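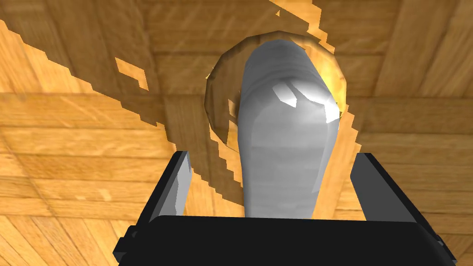

第3章 組み立てと設置

この章では、Colico 玉ころがしタワー(以下「タワー」)を箱から出して、最初の玉が下の受け皿に届くところまでを扱います。第2章の部品表をまだ見ていない方は、先に見ておいてください。見ずに始めて途中で戻ってくる方が大半なのは承知しています。そのときはしおり代わりに保証書を挟んでおくと、保証書の置き場所も決まります。

対象の製品は、Conmont製の Colico 基本セットと高層セットです。拡張レール Grestulex をお持ちの場合も、まずは基本の形で一度組み立ててください。Grestulex の取り付けは3-6で説明します。

3-1 始める前に

床の上で組み立ててください。完成したタワーの高さは、高層セットで95センチになります。食卓の上で組み始めると、最上段に手が届かなくなったところで、タワーごと床に下ろすという楽しくない作業が待っています。

毛足の長いじゅうたんは避けてください。土台は平らな面に置く前提で作られていて、じゅうたんの上では「まっすぐ」の意味が日ごとに変わります。畳は、縁をまたがなければ使えます。

組み立ては大人1人でもできますが、2人をおすすめします。片方が柱を支え、もう片方がレールを差し込みます。お子さまが手伝う場合は、玉を配る係に任命すると全員が落ち着きます。ただし玉は最後まで使いません。係の方にはその旨を先に伝えておいてください。

用意するもの
・付属の六角レンチ(小袋Aに入っています)
・水準器(なければ付属の玉を床に1個置いて代用できます)
・やわらかい布
・玉を入れておく、ふたのある容器

注意
玉は小さな部品です。3歳未満のお子さまの手の届くところに置かないでください。ペットも同様です。飲み込んだおそれがあるときは、様子を見ずに、すぐ医師または獣医師に相談してください。

注意
玉の袋は、3-5まで開けないでください。開封した玉は必ず1個、冷蔵庫の下に行きます。

3-2 土台を組む

1. 土台の板を床に置きます。丸穴が並んでいる面が上です。角に小さな三角の印があり、これが正面になります。

2. 脚ゴムを裏側のくぼみに押し込みます。斜めに入ったものは、いったん外して入れ直してください。斜めのまま押し続けても、まっすぐにはなりません。

3. 土台を表に返し、設置する場所に仮置きします。壁から15センチ以上離してください。壁にぴったり寄せると背面のレールが取り付けられません。

4. 水準器を土台の中央に置き、前後左右を見ます。傾いている場合は、脚ゴムの下に付属の薄いシートを挟んで調整します。

水準器がないときは、ふだん遊びに使っている手持ちのビー玉などを土台の上に静かに置いてください。転がっていく方向が低い方向です。玉が動かなければ先へ進んで構いません。まれに、家のほうが傾いていると気づく方がいらっしゃいます。タワーの保証は家には及びません。

5. 受け皿を土台の正面側の溝にはめます。カチッと音がします。音がしなくても、軽く引いて抜けなければ問題ありません。

メモ
受け皿には浅い側と深い側があります。深い側を手前にします。逆に付けても見た目はほぼ変わらず、玉だけが床に飛び出します。

3-3 柱を立てる

柱は短いもの、中くらいのもの、長いものがあり、端の色で見分けます。青が短、緑が中、黄が長です。2020年9月12日より前に出荷したセットでは、緑と黄の色味がよく似ています。お問い合わせを多くいただきましたので、その後のセットでは黄を明るくしました。古いセットをお持ちの方は、2本を並べて背比べをさせるのが確実です。

1. 長い柱を、土台の四隅の穴に差し込みます。溝のある面を内側に向けてください。

2. 柱の根元をねじで仮留めします。この段階で本締めをしないでください。

3. 中くらいの柱を、土台の中央寄りの穴に差し込み、同じように仮留めします。

4. 中段の板を上から通します。四隅の柱に同時に通すのがこつです。ひと隅ずつ押し下げると板が途中で噛みます。噛んでしまったら、反対側の隅を軽く持ち上げてください。木づちは付属していません。付属していないことには意味があります。

5. 中段の板が柱の切り欠きに載ったら、短い柱を立て、上段の板を同じ要領で通します。

6. 全体を少し離れて眺めます。まっすぐに見えたら、根元のねじを対角線の順に本締めします。まっすぐに見えない場合は、ねじを緩めて板の向きを確かめてください。板の三角印がすべて正面を向いているはずです。

六角レンチは、指2本で回して止まったところから、ほんの少しだけ足してください。力自慢の方は、この工程をほかの方に譲ってください。穴の内側がつぶれると、交換部品を取り寄せるまで四本柱の建物が三本柱で暮らすことになります。

メモ
設計を担当したÞröstur Hafsteinは、本締めの前に一度お茶を飲むことを強く主張しています。技術的な根拠は示されていませんが、試作のときにお茶を飲んだ組のほうが組み直しが少なかったことは記録に残っています。記録を付けたのも本人です。

3-4 レールを付ける

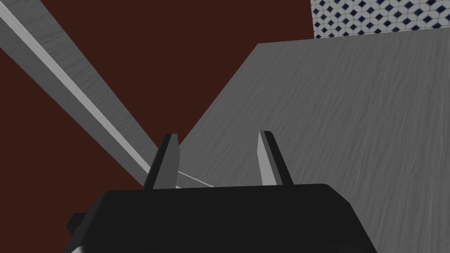 レールは上から順に取り付けます。下から付けたくなる気持ちはわかりますが、下のレールがあると上のレールを差し込む手が入りません。

レールの裏には番号が浮き彫りになっています。読みにくいときは、斜めから光を当ててください。番号の若いものほど上に来ます。ぐるりと曲がったレールには番号のほかに矢印があり、矢印は玉の進む方向です。

1. いちばん上の漏斗を、上段の板の中央にはめます。漏斗の口が正面を向くようにします。

2. 最初の直線レールの端を漏斗の口の下に差し込み、もう一方の端を柱の溝に掛けます。

3. 次のレールの高いほうの端を、前のレールの低いほうの端の下に重ねます。上流が上、下流が下です。瓦や雨どいと同じ順番と覚えてください。逆に重ねると段差ができ、玉はそこで立ち止まって人生を考え始めます。

4. 重なりは10ミリが標準です。レールの縁に細い線があるので、そこまで差し込みます。

5. 曲線レールは、外側の壁が高いほうを外に向けます。

6. 中段の板に水車を取り付けます。軸を軸受けに載せ、上から留め具をかぶせてください。指で軽く弾いて回ることを確かめます。きしむ場合でも油を差さないでください。油は玉に移り、玉から床に移り、床から靴下に移ります。

7. 残りのレールを番号順に取り付け、最後のレールの端が受け皿の真上に来ていることを確かめます。

鐘の付いたセットでは、鐘は最後のレールの脇に掛けます。音が気になる方は掛けなくても遊べます。夜遅くまで遊ぶご家庭と、夜遅くまで遊ばれては困るご家庭のどちらからも、鐘を外せるのはありがたいという声をいただいています。

レールが余ったとき
基本セットには、予備の短い直線レールが入っています。裏に「Y」とあるものが予備です。「Y」以外のレールが手元に残った場合は、どこかに付いていないということです。たいていは水車の裏側です。

レールが足りないとき
箱の内ぶたを見てください。曲線レールは内ぶたの折り返しに入れてあります。すでに箱をたたんで捨ててしまった方のために、レール単品の販売もあります。捨てる前に読んでいただける位置にこの文を置けないか検討しましたが、箱に印刷しても読まれませんでした。

3-5 試し転がし

ここで玉の袋を開けます。長らく待たされていた玉の係の方を呼んでください。

1. 玉を容器に移し、ふたをします。

2. 1個だけ取り出し、漏斗に静かに落とします。投げ入れないでください。

3. 玉が受け皿に届くまで見届けます。途中で止まったら、その場所を覚えておきます。

4. 続けて同じことを何度か行います。いつも同じ場所で止まる場合は、そこの重なりを見直してください。毎回違う場所で止まる場合は、土台の傾きを疑います。

5. 問題がなければ、玉を続けて入れてみます。一度に漏斗に入れてよいのは15個までです。それ以上入れると漏斗の中で玉どうしが譲り合い、1個も落ちてこなくなります。

玉が詰まったときは、漏斗を指で軽くたたいてください。タワー全体を揺すらないでください。詰まりは取れますが、それ以外のものも取れます。

困ったときの手引き

玉が曲線レールから飛び出す
曲線レールの内外が逆になっていないか確かめます。向きが正しい場合は、一つ上の直線レールの傾きが急すぎます。柱の溝を一段下げた位置に掛け直してください。

玉が水車を回さずに通り過ぎる
水車の手前のレールが右か左に寄っています。羽根の中央に落ちるように動かします。

水車がずっと回っている
風です。エアコンや扇風機の向きを変えてください。玉なしで回る水車を眺めるのもなかなかよいものですが、本来の用途ではありません。

玉が受け皿に届くが、受け皿から出ていく
3-2のメモをもう一度お読みください。

タワーがぐらつく
根元のねじを確かめます。締まっているのにぐらつくときは、中段の板が切り欠きに載りきっていません。レールを外してから直してください。レールを付けたまま直そうとすると、結局あとで外すことになります。

どこも悪くないのに玉が遅い
玉と通り道を乾いたやわらかい布で拭いてください。おやつのあとに遊んだ場合は特に効きます。落ちにくい汚れは、固く絞った布で拭いてから乾かします。洗剤は使えません。

3-6 拡張レール Grestulex の取り付け

Grestulex は、上段と中段の間にらせん状の通り道を加える拡張セットです。基本の形で試し転がしが済んでから取り付けてください。順番を飛ばすと、うまくいかないときに原因が二つの箱のどちらにあるのかわからなくなります。

1. 玉をすべて容器に戻します。

2. 上段から出ている番号の若いレールを外します。外すレールの番号は Grestulex の袋に印刷してあります。

3. らせんの軸を、中段の板の中央にある六角の穴に立てます。この穴は基本セットではふたがしてあります。ふたは爪を立てれば外れますが、爪を大事にしている方は六角レンチの短いほうを使ってください。

4. らせんの羽根を下から順に軸に通します。羽根は一枚ごとに少しずつ向きがずれるように作られています。そろえたくなっても、そろえないでください。

5. 軸の上端にキャップをはめ、上段の漏斗とらせんの入り口を付属の橋でつなぎます。

6. 玉を1個だけ落とし、らせんの出口から次のレールに移ることを確かめます。

Grestulex を2組つなぐことは想定していません。とはいえ、展示会の準備中にEzequiel Echevarríaがつないでしまい、わりとよく動いたため、問い合わせ窓口では「できますか」というご質問に歯切れの悪い返事をしています。公式の答えは「おすすめしません」です。倒れたときの片付けはご自身でお願いします。

注意
Grestulex を付けたタワーは重心が高くなります。お子さまがつかまって立ち上がる時期のご家庭では、取り付けを見合わせてください。

Oddsson製のレールとの組み合わせについて
Oddsson の直線レールは、幅が近いため差し込めてしまうことがあります。差し込めることと玉が通ることは別の話です。当社では組み合わせての動作を確認しておらず、それによる破損は保証の対象になりません。お手元に両方ある場合は、箱を分けて保管してください。一度混ざると、分けるのに夏休みの自由研究ほどの時間がかかります。

3-7 片付けと保管

遊び終わったら、玉だけは必ず容器に戻してください。タワーは立てたままでもかまいません。

・直射日光の当たる場所、暖房の吹き出し口の近くには置かないでください。レールが反ります。
・7月から夏の終わりまで閉めきりになる部屋も避けてください。
・タワーを動かすときは、上段ではなく土台を持ちます。レールを付けたまま部屋をまたぐ引っ越しは、できなくはありません。玉の容器は別に運んでください。
・長くしまっておくときは、レール、柱、板の順に外し、ねじは小袋Aに戻します。小袋Aをなくした方は、封筒に「小袋A」と書いてお使いください。

外したレールは重ねて保管できますが、曲線レールの上に直線レールを載せないでください。反対なら構いません。板は立てかけず、平らに寝かせます。

ねじ、脚ゴム、予備の玉は単品で注文できます。ご注文の際は部品名のほかに、土台の裏の製造番号をお知らせください。製造番号を見るためにタワーをひっくり返す必要が生じますので、組み立てる前にここへ控えておくと楽です。組み立て終わった方は、受け皿を外して正面側から手鏡を差し込むと読めます。数字は左右逆に映ります。

製造番号:
購入した店:
玉の数(購入時):
玉の数(現在):

改訂にあたって、Li-hua Wan、Eduardo Layug、Amarachi Saniの各氏に、説明書だけを頼りに組み立てていただきました。3-4の手順3は、そのときの議論が長引いた結果、初版の倍の長さになっています。

第4章では、コースを自分で設計するときの傾きの決め方を説明します。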